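Buying out a business partner: lump sum or payments?

Posted by Leen Haddad
Dec 1, 2024

My partner and I have owned a small sign and label shop in Illov for 7 years, split 50/50. He wants out by spring. We are on good terms and he is willing to be flexible, but we have never agreed on what the business is worth. Our operating agreement says the price will be "fair value as agreed by the members" and nothing else.

I could get a bank loan and pay him all at once, or I could pay him monthly out of the business. The payment we penciled out in November is $1,815 a month. We have steady customers, but the summer months are slow and one account (Jilledach) brings in a big share of the work. The lease is in both our names, and we both signed for the line of credit.

Has anyone done this? Which way did you go, and what did you forget to put in writing?

Dionysis Rallis

I bought out my partner at Vlachou with monthly payments and I would do it that way again, with some changes.

Get a valuation before you talk about terms. We each paid half for an outside appraiser and agreed in writing beforehand to accept the figure. You have a payment amount already but no price, so you are working backward. Find someone who has valued shops with equipment like yours. A used press on the books is often worth something quite different on the open market.
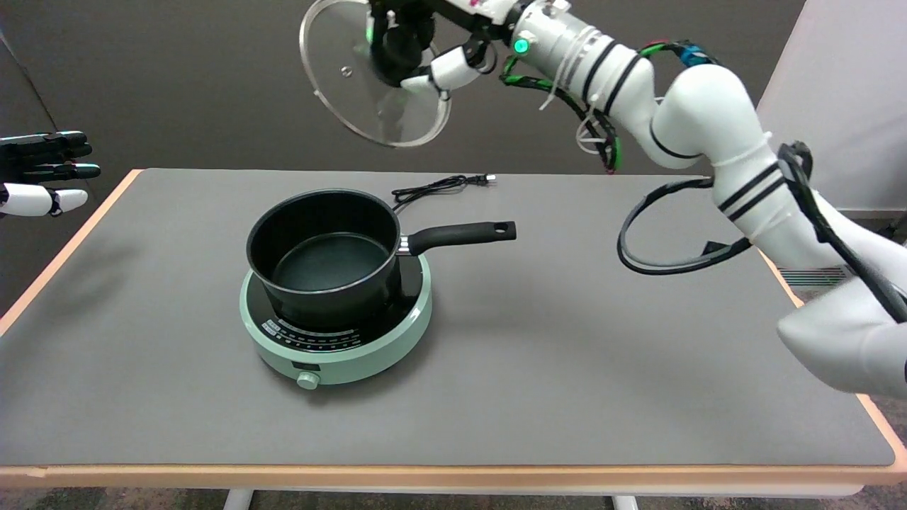
On the payments themselves, ask for a lower amount in your slow months and a higher one in the fall. Our note had the same payment all year and I had to borrow in August twice. Put in a grace period, and spell out what happens if you miss a payment. Mine said he could take back his shares after 2 missed payments, and I should never have signed that.

The lease and the credit line are separate from the sale. Your landlord and the bank don't have to let him off just because you two signed something. Talk to both of them early. The bank took longer than the lawyer did.

You also want a non-compete that names the area and the length of time, and a line about who talks to Jilledach and when. I would introduce them to the new arrangement together, before the papers are signed.

Have an accountant look at it too. How the price is divided up changes the taxes for both of you.

Lautaro Ibarra

Bank loan. Cleaner. You don't want him calling every month asking how sales are.

Eleni Kadrić

Agree with Dionysis about the bank. At Gralis we closed the sale and my old partner stayed on the credit line for most of the next year. He was not happy and I don't blame him. Also change the signers on the checking account the same day you close.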